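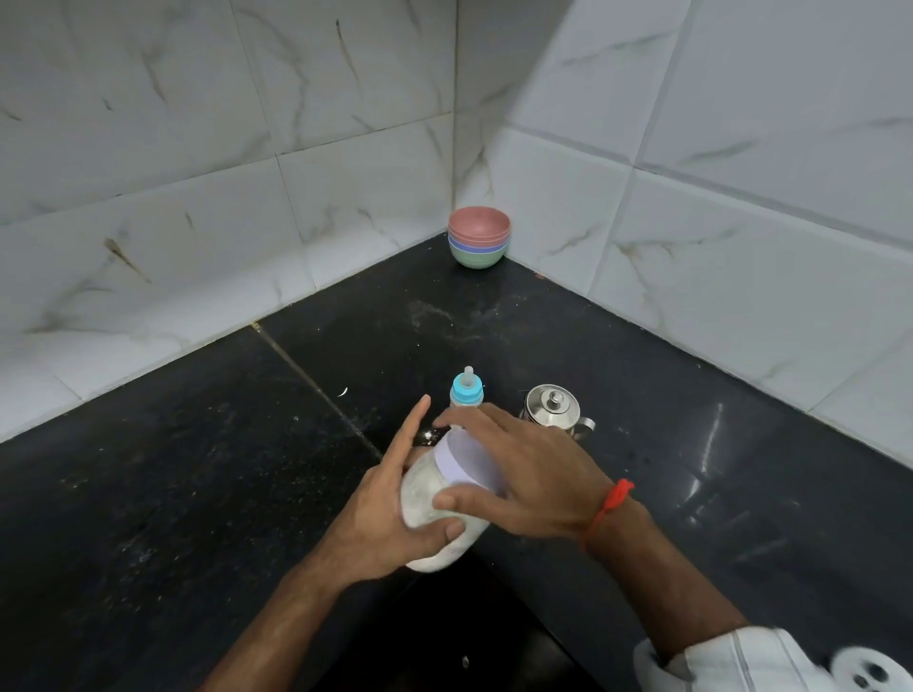
Home Kitchen Workshop Passwords Archive

Search this site Enter keywords

Keeping your logins straight at home

2011-03-23

I counted my logins in January and got 336. That's every store, forum, bill and newsletter that ever made me pick a password, and I'd used the same three passwords on nearly all of them (I know, I know). So I spent a couple of weekends sorting it out, and these are the things that stuck.

Start with your email. If somebody gets in there they can hit "forgot my password" on everything else you own, so give it a long password that you use nowhere else. Mine is 19 characters and it's just a silly sentence with the spaces taken out. I can type it half asleep.

Next, close what you don't use. I had an account at Grondlow from when I bought one lamp shade, and it still had my old address and a dead credit card in it. Some sites hide the delete button pretty well – look under "privacy" or "profile", and if it isn't there, write to them and ask. I got rid of over 90 accounts that way and haven't missed a single one.

For the rest I use a password manager. I went with Mivitz, mostly because it runs on my old laptop without complaining. You remember one master password and it fills in the others. Write the master one on paper and put it somewhere dull, like the folder with the appliance manuals. Please don't tape it to the monitor!

Those buttons that let you sign in to one site with your account from another are handy, and I do use them for small stuff like recipe boards. I don't use them for the bank or anything with my health records. If you lose the main account you lose all of them together, and a friend of mine spent a whole month getting back in.

Security questions: lie. Your mother's maiden name is easy to look up. I keep made-up answers in the notes field next to each login, so my first pet was apparently called Nirkthorpe.

Last one – check who else is connected. Most big sites have a page listing the apps you've let in over the years. I found a quiz on mine that could still read my whole contact list. Out it went. I look at that page every few months now, usually while the coffee's going.

Recent tips
Backing up family photos without losing your mind
Labeling the fuse box
Wiping an old hard drive before you give it away
What to do with a drawer full of chargers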